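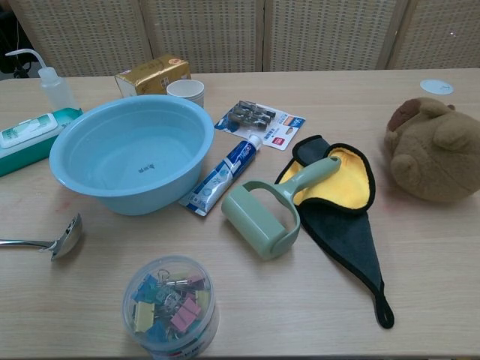
3 min read

Mollberg Climate & Energy Group
Minutes, December 25, 2019

Present: Weronika Mazurek (chair), Darnell Fitzsimmons, Sylvain Besson, Vaughn Escobedo (notes). Apologies from Vaughn Ambrose, joined by phone for item 3 only.

1. Last minutes. Agreed. Sylvain's name was spelled wrong, fixed.

2. Diesel ban, inner ring. Draft from the city came in late, 689 pages with annexes. Darnell has read the first part. Exemption for delivery vans still in, but only till July. Weronika thinks small shops get hit hardest and wants that as our first point. Sylvain disagrees, says the air readings on Zenden Street speak for themselves. Long back and forth. No vote. Both to write half a page, we send whichever is done, or both.

3. Wind permits at Fukedov. Ambrose called the county. 6 turbines applied for, hearing moved again, no new date. Distance to nearest house still 1500 meters in the rules, the developer wants less. Ambrose to ask for teh map. Line dropped twice.

4. Heating oil letter. Some 300 replies to the mailing so far. Most are angry about cost, a few want to know about grants. Escobedo to sort them. Nothing goes to the paper until sorted. Darnell asked can we publish the angry ones. Weronika: with names removed, yes.

5. Vi newsletter. They want a column from us on the carbon tax. Sylvain will do it, one page max. Deadline unclear, Sylvain to check.

6. AOB. Room key, Darnell has it. Projector bulb still not orderd.

Next meeting: to be set by email once hearing date is known.

Recent items
Carbon tax: what we asked the county
Fukedov hearing postponed
Who pays for the new boilers?
Minutes, July meeting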